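**Talha Dhanial** · 3 February 2020

Right, a few of you asked how I've been getting on with my scalp, so I'm going to put it all in one thread and then you can mute me if you like. It's long. Get a cuppa. 1/
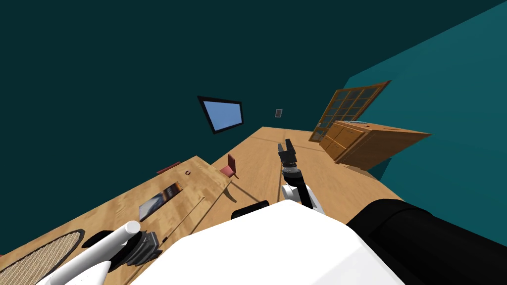
So the itching started back in October, just after we moved to Skerenlow. I blamed the new pillows, then the heating, then my poor hat (a lovely hat, it didn't deserve it). It took me far too long to think about the water, even though the kettle was furring up in front of my eyes every morning. 2/

If you've never lived with hard water, it leaves a sort of film on everything, and my hair went dull and stiff, a bit like doll's hair. Then came the flakes. Big ones, mostly behind the ears and along the parting, and of course I own nothing but navy jumpers. 3/

I did what everyone does and washed it more. Every single day, with the strongest shampoo in the shop, and scrubbing with my nails as well. Please don't do that! By the end of the second week it was sore to put a comb through. 4/

My cousin then swore by olive oil left on overnight, so I tried that too, and I smelt like a salad and the flakes got worse. The pharmacist was very kind when I told her. She said that if it's dandruff and not plain dryness, the yeast that lives on the scalp can feed on some oils, so I may have been giving it its dinner. 5/

She had a proper look and thought it was probably ordinary dandruff with some irritation on top from all my scrubbing. She put me on a medicated shampoo twice a week, left on for 5 minutes before rinsing, and something mild and unscented in between if I needed it. 6/

Five minutes is a very long time to stand in a shower with your eyes shut, by the way. I've taken to singing. The first bottle I bought was 100 ml and it went further than I expected, once I'd stopped using half a handful every go. 7/

People keep asking about the other bits so I'll go through them. The mild shampoo is the Kernero one, in the plain bottle. I like it, it doesn't lather much and you do get used to that. The comb is from Arkora, wide teeth, nothing clever about it, but it doesn't scratch. 8/

I also had a go with the Sultana scalp serum my sister gave me for my birthday. Beautiful smell, sorry sis, but it stung like anything on the sore patches so I've put it away. Might be perfectly nice on a scalp that isn't already cross! 9/

What's changed: the itch calmed down first, inside a fortnight I'd say. The flakes hung about for longer and they do creep back if I skip a wash or two. My hair still isn't as soft as it was at the old flat, and I think that part really is the water. 10/

I've not bought a shower filter yet. I spent a whole evening reading reviews of one (641 of them on there, I did not get to the end) and half said it was marvellous and the other half said it leaked. If you've got one and you can feel a difference, do tell me which. 11/

A small serious bit. If your scalp is weeping, very red, or hair is coming away in patches, or you've given the shampoo a good month and nothing's shifting, please go to your GP. I'm only a man with a flaky parting and can't tell you what yours is. 12/

Oh, and wash your hat. And your pillowcases. I'd forgotten the hat completely until my mum asked, and we'll say no more about the state of it. 13/

Off to do my five minutes now. I'll answer replies after tea, and Mum, if you're reading, yes, I'm drying it properly before I go out. 14/14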